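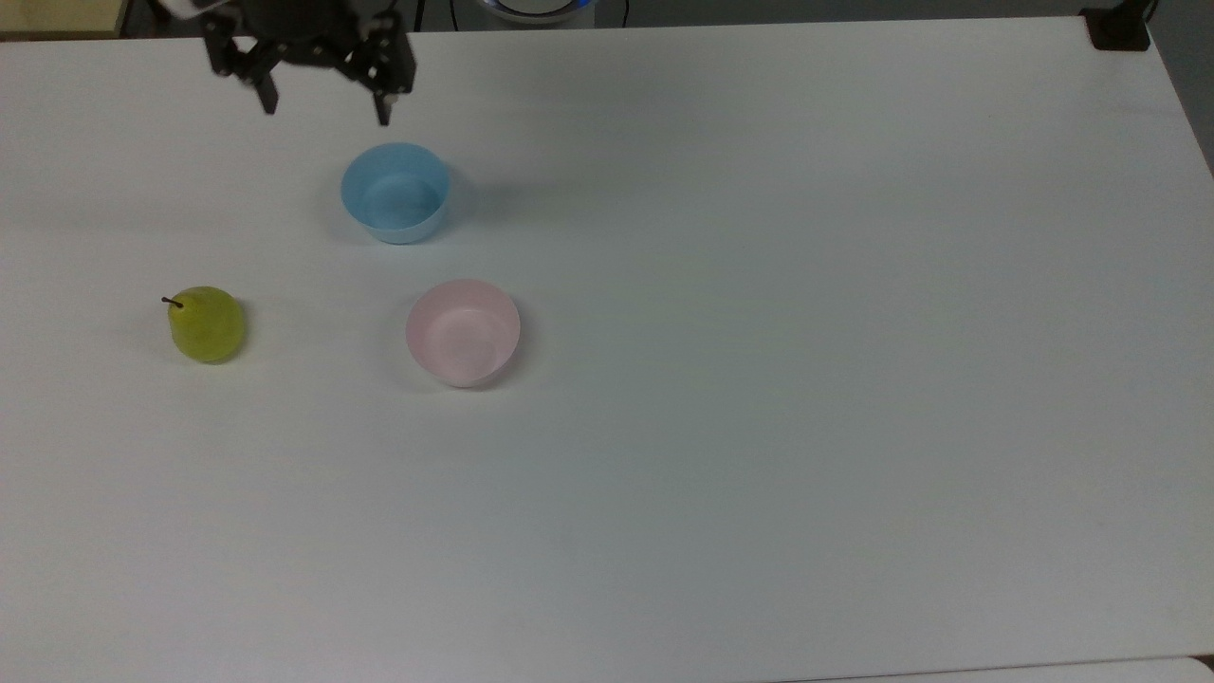 집에서 그릭요거트 만들기, 저는 이렇게 해요

요거트 얘기는 예전에도 한 번 올린 적이 있는데, 그때는 제가 초보라서 지금 다시 읽어 보면 틀린 말이 꽤 많더라고요(그 글은 조용히 내렸습니다 ㅎㅎ). 그 뒤로 거의 매주 만들면서 방법이 많이 바뀌었어요. 유청 빼는 시간도 바뀌고, 우유도 바꾸고, 심지어 면포도 바꿨어요. 그래서 처음부터 다시 써 봅니다. 요거트 메이커 없이 냄비랑 담요로 하는 방법이에요.

시작하기 전에 하나만 말씀드리면, 이건 시간이 오래 걸려요. 손이 가는 시간은 얼마 안 되는데 기다리는 시간이 길어요. 저는 저녁 먹고 우유를 데워서 밤새 발효시키고, 아침에 냉장고에 넣어 뒀다가 퇴근하고 와서 유청을 빼요. 그러면 그다음 날 아침에 먹을 수 있어요. 당장 내일 아침에 드시고 싶은 분은 그냥 사 드시는 게 빨라요!

준비물

우유 1리터
플레인 요거트 100그램 (설탕 안 들어간 것)
뚜껑 있는 두꺼운 냄비
요리용 온도계
체, 면포, 체를 걸칠 수 있는 깊은 그릇
두꺼운 담요나 큰 수건

우유는 꼭 일반 우유로 하세요. 저지방으로도 되긴 하는데 유청을 빼고 나면 좀 퍽퍽하고, 양도 확 줄어서 속상해요. 무지방은 딱 한 번 해 보고 다시는 안 합니다. 유당 분해 우유는 저는 잘 됐는데 단맛이 좀 돌아요. 딸기우유나 바나나우유로 해도 되냐는 질문을 받은 적이 있는데... 저는 안 해 봤어요. 해 보신 분 계시면 결과 좀 알려 주세요.

종균으로 쓰는 요거트는 뒷면 성분표를 보고 고르시면 돼요. 원유하고 유산균만 적혀 있는 게 제일 좋고, 젤라틴이나 전분이 들어간 건 피하세요. 저는 동네 마트에 있는 Kitach 플레인을 제일 많이 써요. 신맛이 약한 편이라 아이들 있는 집에도 괜찮을 것 같아요. 좀 더 새콤한 걸 좋아하시면 Kourkoulas도 좋은데, 이건 파는 데가 많지 않아서 저도 가끔만 사요.

1. 우유 데우기

냄비에 우유를 붓고 중약불로 천천히 올립니다. 목표는 85도예요. 가장자리에 작은 거품이 생기고 김이 올라오기 시작하면 거의 다 된 거예요. 바닥에 눌어붙기 쉬우니까 실리콘 주걱으로 바닥을 슬슬 긁어 주면서 데우세요. 저는 여기서 휴대폰 보다가 넘친 적이 세 번 있습니다. 가스레인지 틈에 들어간 우유 냄새, 진짜 오래가요.

살균 우유인데 왜 또 데우냐고 하실 수 있는데, 이 과정을 거치면 단백질 성질이 바뀌어서 훨씬 되직하게 굳어요. 귀찮아서 미지근하게만 데우고 해 본 적도 있거든요. 요거트가 되긴 되는데 묽어서, 유청을 빼는데 면포 사이로 요거트까지 줄줄 새더라고요. 화씨로 나오는 온도계를 쓰시는 분은 185도 맞추시면 돼요.

85도가 되면 불을 제일 약하게 줄이고 그 온도에서 12분 정도 아니고 딱 12분 둡니다. 예전에는 5분만 했는데 시간을 늘리고 나서 질감이 확실히 쫀쫀해졌어요. 그 사이에 위에 막이 생기면 걷어 내시고요. 저는 그 막을 그냥 먹어요, 고소해요.

2. 식히기

이제 43도까지 식혀야 해요. 뚜껑 열고 그냥 두면 한참 걸리니까, 싱크대에 찬물을 받아서 냄비를 담가 놓으면 금방 내려가요. 대신 생각보다 훅 떨어지니까 온도계는 꼭 꽂아 두세요. 너무 뜨거울 때 종균을 넣으면 유산균이 죽어 버려서 아무리 기다려도 그냥 우유예요. 너무 식었으면 약불에 살짝만 다시 올리면 되니까 걱정 마시고요.

온도계는 제가 Fovo 걸 쓰는데 탐침이 길어서 냄비에 걸쳐 놓기 편해요. 꼭 이게 아니어도 되고, 고기 굽는 데 쓰는 거 있으면 그거 깨끗이 씻어서 쓰세요.

3. 종균 섞기

종균용 요거트는 우유 데울 때 미리 꺼내 놓으세요. 냉장고에서 막 꺼낸 걸 넣으면 온도가 떨어져요. 작은 그릇에 요거트를 덜고, 식힌 우유를 한 국자 넣어서 멍울 없이 풀어 줍니다. 그걸 냄비에 붓고 살살 저어요. 거품기로 막 휘젓지 마시고 주걱으로 천천히, 열 번쯤이면 충분해요.

4. 밤새 발효

뚜껑을 덮고 담요로 꽁꽁 싸맵니다. 저는 오븐 안에 넣어 둬요. 오븐을 켜는 건 아니고요, 안이 바람이 안 통해서 온도가 잘 유지되더라고요. (오븐에 넣어 놓은 거 잊어버리고 예열하지 않게 문에 포스트잇 꼭 붙이세요!) 오븐이 없으면 전기밥솥도 돼요. 보온은 너무 뜨거우니까 30분만 보온으로 데웠다가 전원을 끄고, 그 안에 그릇째 넣어 두는 식으로요.

여름에는 8시간, 겨울에는 10시간 둡니다. 10월까지만 해도 8시간이면 잘 굳었는데 요즘은 날이 추워져서 시간이 더 필요해요. 중간에 궁금하다고 열어 보거나 흔들면 안 돼요. 아침에 냄비를 살짝 기울였을 때 순두부처럼 한 덩어리로 움직이면 된 거예요. 위에 노르스름한 물이 고여 있어도 정상이에요.

5. 냉장고에서 쉬게 하기

여기서 바로 유청을 빼고 싶은 마음은 알지만 최소 4시간은 냉장고에 넣어 두세요. 차가워지면서 한 번 더 단단해지는데, 그 상태로 걸러야 손실이 적어요.

6. 유청 빼기

깊은 그릇에 체를 걸치고 면포를 깝니다. 체 바닥이랑 그릇 바닥 사이가 넉넉히 떠야 해요. 유청이 생각보다 많이 나와서, 얕은 그릇을 쓰면 요거트가 유청에 도로 잠겨요. 면포는 물에 한 번 적셔서 꼭 짠 다음에 까세요.

요거트를 국자로 떠서 옮기고 면포를 덮어서 냉장고에 넣어요. 4시간이면 떠먹기 좋은 부드러운 정도, 하룻밤이면 숟가락이 꽂히는 꾸덕한 정도가 돼요. 꾸덕한 걸 좋아하시면 접시 하나 올리고 그 위에 400그램짜리 통조림을 얹어 두세요. 너무 무거운 걸 올리면 면포 밖으로 삐져나오니까 처음엔 이 정도가 적당해요.

면포는 예전에 다시백 큰 걸 썼는데 지금은 Herkurlow라는 데서 나온 촘촘한 면 주머니를 써요. 쓰고 나서는 찬물로 먼저 헹구고 삶아서 바짝 말립니다. 섬유유연제는 절대 쓰지 마세요. 요거트에서 꽃향기 납니다...

남은 유청은 어떻게 하나요

버리기 아까운데 다 쓰기도 어려워요. 저는 빵 반죽할 때 물 대신 넣는 게 제일 좋았고, 카레에 조금 넣어도 괜찮아요. 닭가슴살을 한두 시간 냉장고에서 재워 두면 부드러워져요. 꿀 타서 마시는 분들도 계시던데 저는 그건 좀 힘들었어요. 냉장고에서 5일 안에는 쓰려고 하고, 남으면 얼음 틀에 얼려요.

잘 안 됐을 때

안 굳었어요: 대부분 온도 문제예요. 종균을 넣을 때 너무 뜨거웠거나 밤사이 식은 거예요. 식은 경우라면 따뜻한 물에 냄비를 중탕해서 두세 시간 더 두면 살아나기도 해요.

너무 셔요: 발효 시간을 한 시간씩 줄여 보세요. 종균이 오래된 것일 때도 그래요.

실처럼 늘어나요: 발효 온도가 낮았을 때 저는 이랬어요. 맛은 괜찮았는데 식감이 영 별로예요.

분홍색이나 초록색이 보이거나 이상한 냄새가 나요: 아깝다 생각 말고 전부 버리세요.

보관은 소독한 유리병에 담아 냉장고에서 일주일이에요. 덜어 먹을 때 깨끗한 숟가락 쓰시고요. 다음번 종균으로 쓸 건 유청 빼기 전에 미리 100그램을 따로 떠 두세요. 저는 이렇게 네 번까지 이어서 쓰고 그다음엔 새 요거트를 사요. 더 이어 쓰니까 점점 묽어지더라고요.

다음에는 이걸로 차지키 소스 만드는 것도 올려 볼게요. 오이 물 짜는 게 좀 일인데 맛있어요!

2020년 12월 5일 토요일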